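What Do Undecided Voters Say They Care About? A Phone and Doorstep Poll in Jalside
Student project report, Jul 13, 2019

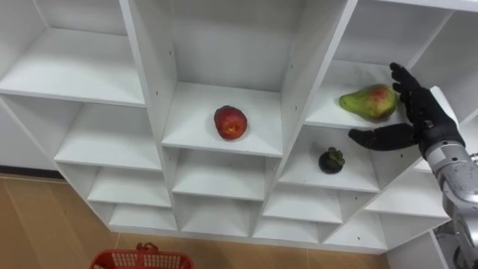

A peach and a pear in the white shelves.

So, polling. I picked this topic because I'm a bit of an election nerd and I figured it would be easy. You ask people who they're voting for, you write it down, you make a chart. My advisor, Malte Steinbach, let me believe that for a good two weeks before he handed back my first draft questionnaire with red pen on every line.

The question I ended up with was pretty narrow. Jalside elects a new town council in September, and both local groups, the Lamis List and the Flolen Alliance, keep saying that undecided voters want to hear about crime and street safety. I wanted to know if undecided voters bring it up on their own, or if they mostly agree it matters once somebody else mentions it.

How I did it

I dialed 764 numbers, picked at random from the town directory. Most of them rang out or went to voicemail, and plenty of people hung up (fair enough, I would too). In the end 99 people did the whole survey. I also knocked on doors for two evenings along Mühlbauer Street, but I kept those answers separate because the people there are older and mostly own their homes, and mixing them in would have made a mess.

Everybody got the same first question: "What should the next council deal with first?" No list, no hints. Then I asked if they'd made up their mind about September. After that came the list question, where I read out six topics and they picked the most important one. I changed the order of the topics for every call, which was a pain with paper forms! Malte insisted on it, though, and I'm glad he did. People really do lean toward whatever they heard last.

Who counts as undecided

This took me forever to sort out. Some people say "I don't know" and then tell you for ten minutes why one side is terrible. Are they undecided? I decided to go with what they said and not what I guessed, so anybody who answered "not sure" or "haven't thought about it" went into the undecided group. That gave me 33 people. People who said they weren't going to vote at all are in the full sample but left out of this group.

What I found

On the open question, only 2 of the 33 undecided voters said anything about crime or safety. One talked about bike theft near the station and the other just said "police." The thing I heard most was the bus timetable, followed by rents, and then a bunch of stuff I had to file under "other" (the swimming pool hours came up more than I expected).

On the list question it looked really different. Street safety was suddenly one of the top picks, close behind housing. Same people, same phone call, a few minutes apart. The decided voters moved in the same direction, but less.

My take is that both campaigns could be reading list-style polls and hearing what they want to hear. I can't prove that, because neither group would show me their own numbers. The Lamis List sent a friendly email saying no, and the Flolen Alliance never wrote back.

Problems

Thirty-three people is tiny. One or two different answers would shift my ranking, so please don't quote this as "what Jalside thinks." Directory numbers are also mostly landlines, and I know hardly anybody my age who has one. And I did all the coding myself, so if I misread an answer there was no second person to catch it.

If I run it again I'd get a friend to code the open answers separately and compare. I'd also start calling after dinner. My afternoon calls were mostly a waste of time, and the few people who did pick up wanted to get off the phone fast.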